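Shop notebook, May
Open day, handheld gripper station

Doors at 10:00, but Kamol Thammasiri and I were in by 8:15 to set up. We had the long bench by the window and the small one near the compressor closet. Long bench for the handheld gripper, small bench for the laptop and the replay screen. Plover is the name on the sign-in sheet for this tool, so that is what I'm calling it here, even though half the shop still says "the grabber."

Visitors were the second-year group from Workolholm plus whoever walked in off the street. Sign-in sheet says 80. Rosalinda Cruzado did the talk at the front, Tuấn Trương ran the replay, I stayed with the tool.

Morning

First demo slow to start. Laptop wanted an update and Tuấn had to talk over it. Once it came up, the order was: visitor picks up the gripper by the handle, squeezes once with nothing in it, then tries the foam blocks, then the bolts, then the paper cups. We had planned bolts last. Swapped after the second visitor, who got frustrated with the bolts and put the tool down. Cups make a better finish anyway, people laugh when they crush one.

Most common mistake was coming in too fast from above. Next most common was holding the wrist stiff and moving the whole arm. Telling people to "aim with the fingers, not your hand" did nothing. Telling them to stop a little short and then close worked better. Kids got it quicker than the adults.

Questions I wrote down:
Does the robot copy you exactly? (Told them no, and handed them over to Tuấn.)
How hard does it squeeze? Had no number with me. Should have a card on the bench.
Can it pick up an egg? Asked 4 times. Bring eggs, or a wooden one.
Why does it only have two fingers?

Around lunch Jericho Tiongson came over from Navarro to look at the trigger. He thinks the return spring is too strong for a long session. My hand agreed with him by 2:00. He left us a softer one in a bag, it's in the top drawer with the hex keys. Not fitted yet. I want to try it on the spare first.

Afternoon

Lilian Laizer asked for a full open/close check between groups, which we had not been doing. Open all the way, look at both tips, close, open again. It takes hardly any time and it gives the next group a minute to come in and find a place to stand. Added it to the station sheet.

Last group was the biggest. Rosalinda shortened the talk and sent them to me in pairs. The Flodance people wanted to know about changing fingertips, so I went over how we do it in the shop but did not take anything off in front of them. No loose screws on the floor on an open day.
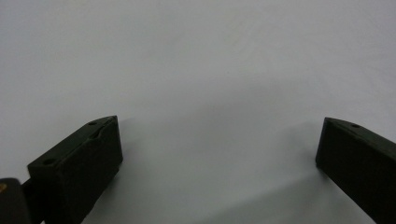 Gripper / open position

Fingers wide apart, nothing between them. This is where every visitor should start and where the tool should be when it gets handed over. Several people today took it with the fingers half closed and went straight for the block, and then knocked it over. From now on whoever runs the station opens it fully before passing it on. The small round holes in the tops of the fingers drew a few questions too. Put a line about them on the card with the squeeze number.

To do

Fit the softer spring to the spare, run it 100 cycles, then decide.
Station card: grip force, finger holes, egg answer.
More paper cups. We ran out before the last group.
Turn off updates on the demo laptop (Tuấn).
Ask Workolholm for their teacher's notes if they are willing to share.
Foam blocks are getting chewed at the corners, cut new ones.

Packed up at 5:30. Bench key is back on the hook.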